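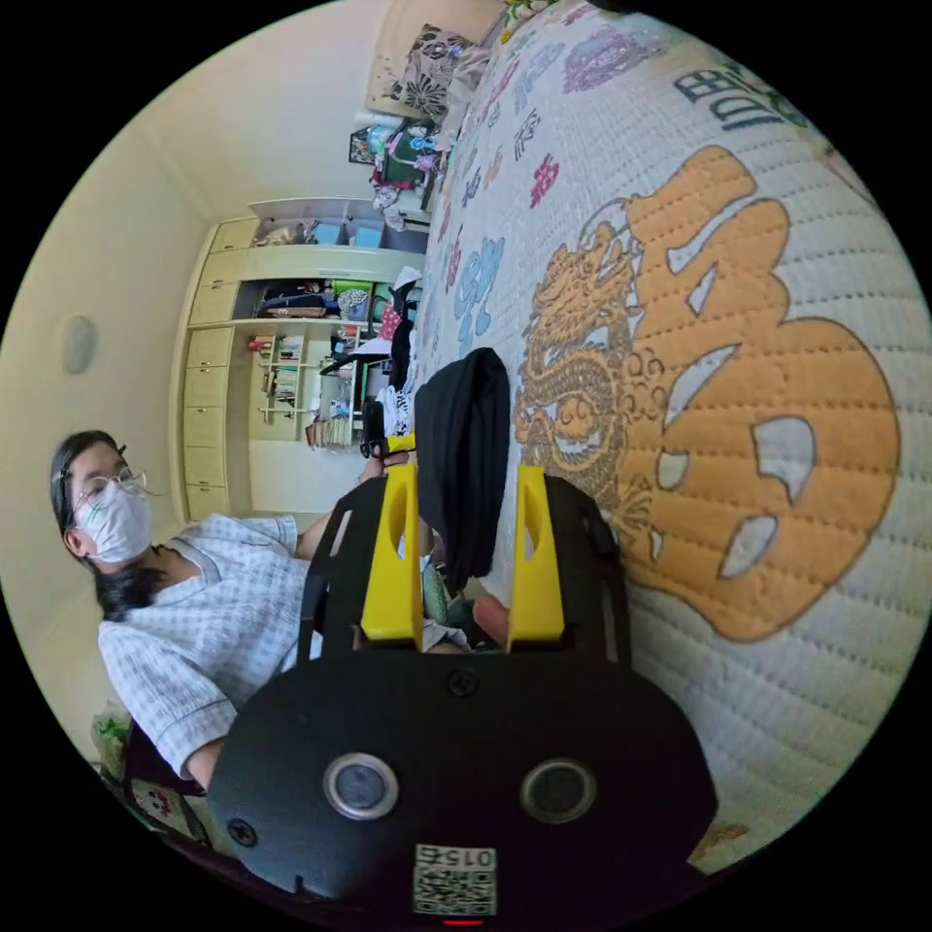 Notes for the bedroom clothes-folding set, Simwood part. Last edited 2 April 2025 by Alistair Dalgleish.

## What is in it

Folding of everyday clothes on a made bed. Most items are dark – T-shirts, socks and other small pieces – and they are folded on top of the bedspread. The set has 600 folds across 62 sessions.

| Field | Meaning |
|---|---|
| `item` | type of garment |
| `colour` | main colour only |
| `surface` | bed, table or floor |
| `folds` | number of folds made, up to 8 |

## Surface

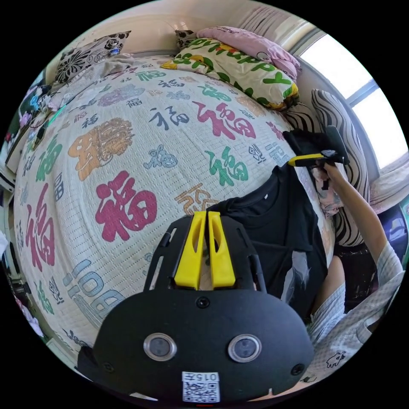

*Black T-shirt on the 福 bedspread, neckline up.*

The bedspread is white or cream with the character 福 (fortune) printed in many colours and styles. Black clothes stand out well against it. White ones do not, so pale items were moved to the Ogilvie part, which uses a plain table.

## Labels

A T-shirt counts as `flat` when both sleeves are out and the hem is straight. Anything bunched is `loose`, even if it was folded earlier. Socks are labelled one at a time unless they are rolled as a pair.

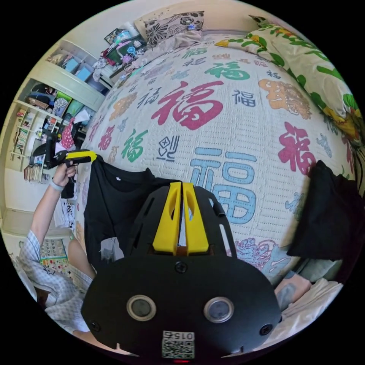 **Does a shirt have to be face up before the first fold?**
Either side is fine. Note it in `item` as `front` or `back`, after the garment type.

## Known problems

- Session 8 has no `colour` values.
- Some vests are down as T-shirts. Alistair Shearer is going through these and expects to finish by September.
- Inside-out items have no label of their own yet.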